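Gripper pads: when to change them and how to clean off the old glue

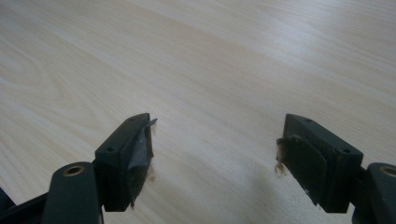

Tiburcio Serrano
How often should I replace the pads on a two-finger gripper? Ours runs at a small bench cell in Derkville, mostly picking up cloth and cardboard, and I'd love a rule I can put on the wall.

Miroslava Horobets
Every 300 hours of running, or sooner if a corner starts to lift. Fuzz along the edges is your early hint – it sticks to exposed glue, so pick it off with tweezers and press the edge to see if it still holds. Always change both pads together! A fresh one facing a worn one pulls thin parts sideways. Warm the old pad with a hair dryer, peel from the tip down, then wipe the finger with rubbing alcohol and give it 6 minutes before the new pad goes on. I love this job, you feel the difference on the very first pick.

Remigiusz Michalski
we just use tape. works fine

Bożena Sobczak
Great advice from Miroslava! I'd add the joints while you have the power off. Wiggle each finger by hand, and if there's play, look at the bushings in the link arms before you blame the pads (I went through a whole pack of pads before I learned that one). And redo your closed position afterward, new pads are thicker.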